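Esel Handheld Gripper, Pair

Two handheld grippers with black finger pads and a marker block behind the jaws. Sold as a left and right set — single units on request.

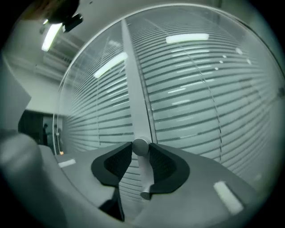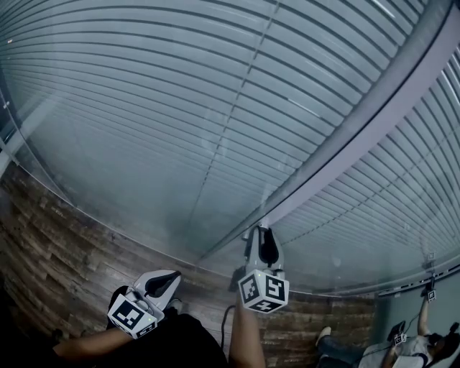 Price for the pair is 219, with spare pads at 16 a set. Our tester Nelli Oksanen compared them with the Prekel set and preferred the Esel pads. The white shell has square codes on several faces of its block, and a small green light sits at the corner. Ships in 20 days.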